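Week 2 notes: House rules for a shared bench
Sep 14, 2021, course leader Vendula Vávra

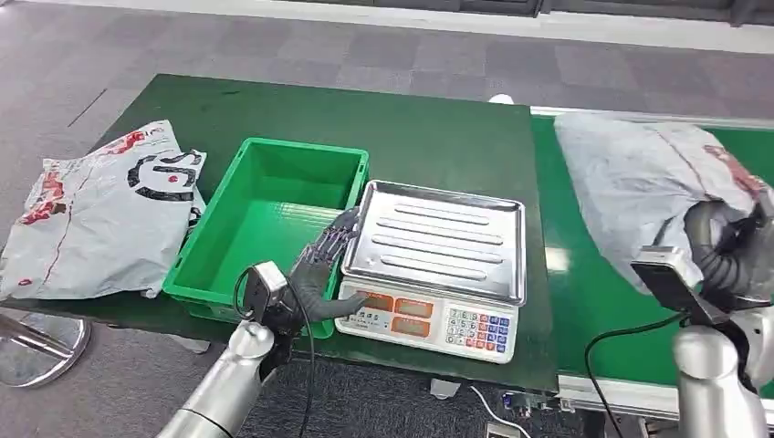
*Fig. 1. Bench with scale and conveyor. Left hand at the scale's display panel, right hand gripping a mailer bag on the belt.*

Welcome back, everyone! Last week we got a bit carried away with the reading from Gerrit Kuipers, so today I'd like to slow down and talk about the plain, everyday rules for working a weigh-and-sort bench with a two-handed robot.

**Rule 1. One hand, one job.** Write down what each hand is responsible for before you run anything. In Fig. 1 one hand is at the scale and the other has a bag, and your task sheet ought to say just as clearly which is which.

**Rule 2. Mind the soft stuff.** Mailer bags wrinkle, sag and slide (I've chased a few across the floor myself!), so a bag that hangs over the table edge gets moved fully onto the table before the next cycle.

**Rule 3. Cables get slack, but not too much.** Walk both wrists through their full reach at low speed and watch the cables the whole way, especially near the belt.

**Rule 4. Keep your distance.** On our bench that means 40 inches while the arms are powered, and yes, that includes leaning in to read the scale.

For next time, please read the Nidau checklist through page 37 and bring one rule you'd change. Yeison has spare copies, and we'll take 30 minutes to go over them together.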